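Subject: Re: [nillham-houses] Hard water, soft marble
From: Jérémie Chevalier
Date: 17 July 2019

On the subject of descaling, Flesier wrote:

> Our faucet has grown a white crust at the base that I could
> probably sell as a souvenir. Vinegar takes it off in an hour.
> Any reason not to just pour it over everything and go to lunch?
> Also, does anyone else's kettle sound like gravel?

Yes, there is a reason, and I paid for it.

When we moved to the Plelleck side, the water report said hard. I took this the way you take a sign saying the dog is friendly. By December the shower head was spraying sideways and I had become a man with opinions about limescale. I poured vinegar on the lot. The chrome came up beautifully. The marble went dull in a patch the shape of Portugal, and it is still Portugal.

Marble doesn't care for acid. Vinegar, lemon, most of the sprays with a waterfall on the label, all of it eats the polish. A stone man in Guerra charged me 109 dollars to come look at it, breathe in through his teeth, and tell me not to do it again.

If your bathroom is the usual sort in these houses, the stone and the chrome live right on top of each other, so you have to be fussy.

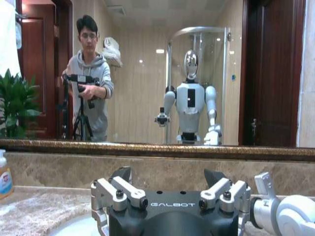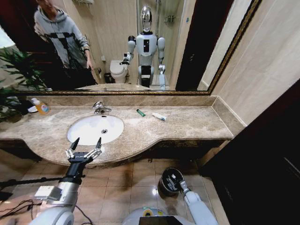 WHAT I DO NOW

1. Clear everything off the counter. Pump bottles and toothpaste can go sit in the tub for a while.

2. Lay a dry towel around the base of the faucet, folded twice. It's there to catch drips, so if it gets soaked, swap it.

3. Dampen a strip of paper towel with vinegar and wring it until it has nothing left to say. Wrap the crusty part of the chrome only. Ten minutes, and stay in the room.

4. Rinse with a sponge, dry, repeat. Mine took 3 rounds. A bad one might take 5.

5. For scale on the marble itself, plain dish soap and patience. I tried a plastic scraper and got about as far as you'd expect.

As for the kettle, vinegar is fine there, and yes, ours sounds like gravel too. Boil it twice with clean water afterward unless you like your coffee pickled.

I'm told a softener fixes all this. I'm also told what one costs. If anybody on the list has had one put in, I'd like to hear whether it fits under the stairs, where we currently keep a vacuum and a broken fan.

Jérémie

2 comments · 5 shares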